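Chapter 9

What Is It Worth Now? Depreciation and the Secondhand Market

Mwanahawa Khaemba bought a desktop computer for her bookkeeping business and entered it in the ledger at full price. By the following February she had been offered so little for it that she assumed the buyer had left off a digit. He had not. He was a dealer named Necati Karabulut, and he had been in the trade for 31 years without leaving off a digit in anyone's favor.

Her ledger still said one thing and Karabulut said another. Most of this chapter takes place in the gap between them.

Accountants call the loss of value over time depreciation, and they like it to behave. Under the straight-line method, an asset loses the same amount every year until it reaches its salvage value, at which point it is expected to stop. Real objects rarely cooperate. A new delivery van drops sharply in its first year and then coasts. A good cast-iron skillet hardly drops at all. A wedding dress falls off a cliff at the reception.

Computers are a useful case because they can be sold two ways: whole, or in pieces. The pieces do not age together. A power supply may find a buyer long after the processor it once fed has become a paperweight, and the case may be worth less than the gas needed to deliver it.

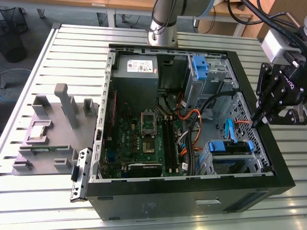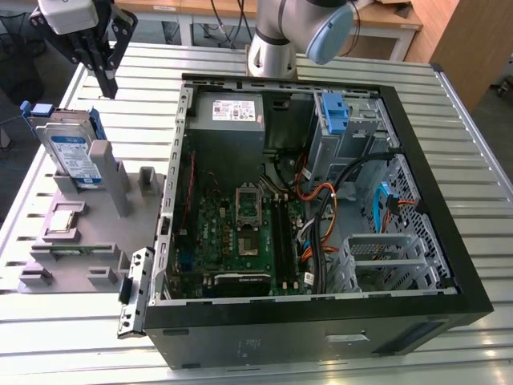
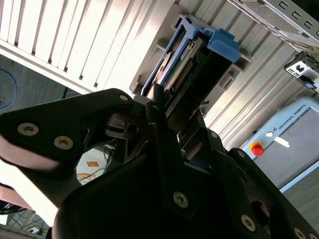 Figure 9.1. Salvage value begins with the parts. The first two views show a desktop tower with its side panel off.

Suppose a machine would bring $44 whole, while its parts, sold separately, would bring $200. It seems obvious which to choose. Before you reach for a screwdriver, consider the labor, the shelf space, the postage, and the customer who returns a part in a sock. Section 9.3 works through these costs using the accounts of Pollholm, a small resale shop whose owner, Aslı Çınar, kept every receipt and regretted several.

By the end of the chapter you should be able to tell book value from market value, draw up a straight-line schedule, and decide when an asset is worth more apart than together.

Key terms: book value, market value, salvage value, straight-line method, useful life

9.1 Two Prices for One Thing

Book value is what you paid for an asset minus the depreciation you have recorded so far. It is found by arithmetic, and it does not care whether anyone wants the thing. Market value is what a buyer will pay today, and it cares about little else.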